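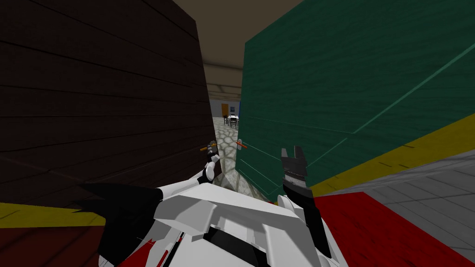 Navimdale (software)

Navimdale is a planning and control package for two-armed mobile robots. It is used mainly in simulation, to work out how a robot should open doors, cabinets and other hinged or sliding panels that need both hands. The package was first written at Stavell by Yannick Millet and Perrine Renaud, and is now maintained by a small group led by Ysaline Langlois.

Overview

The software takes a model of a room, a model of the robot and a goal such as "both panels open". It returns a timed set of joint motions for the two arms and the base. Paired panels with handles near their meeting edges are the standard test case. The grippers have to work close together without the forearms touching, and the torso has to stay back far enough for the panels to swing.

The two grippers need not be of the same type. Each is described in its own file, which lists the finger shape, the opening width and the directions from which it may approach a bar handle.

Planning

Planning is done in two stages. The first picks a grasp for each hand and a standing position for the base. Pairs of grasps that would bring the wrists into contact are thrown out at this point. The second stage finds a path for each arm and then adjusts the timing so that the two can run together.

Early versions planned one arm at a time and treated the other as a fixed obstacle. This often failed where the gap between two panels was narrow. Raphaël Lemaire replaced it with a joint search over both arms, which is slower to start but needs fewer retries.

Control

During a run the controller updates 40 times a second. It follows the planned path until a finger makes contact, then switches to a softer mode in which the hand is led by the arc of the handle. If the pull force stays above a set limit for 13 updates in a row, the hand lets go and the planner is called again.

Scenes and rendering

Navimdale comes with 52 rooms, built with the Jarness scene editor. Wall, floor and panel colours can be changed at random between runs, so a single layout may appear with green or brown panels, tiled or cobbled floors and handles in a contrasting colour. Jérémie Gautier added a view from the robot's head, used to train handle detectors.

Limitations

Panels are treated as rigid, and latches are not modelled. Round knobs are supported only through Rey, a separate add-on with its own grasp library.

See also

Motion planning
Bimanual manipulation
Articulated object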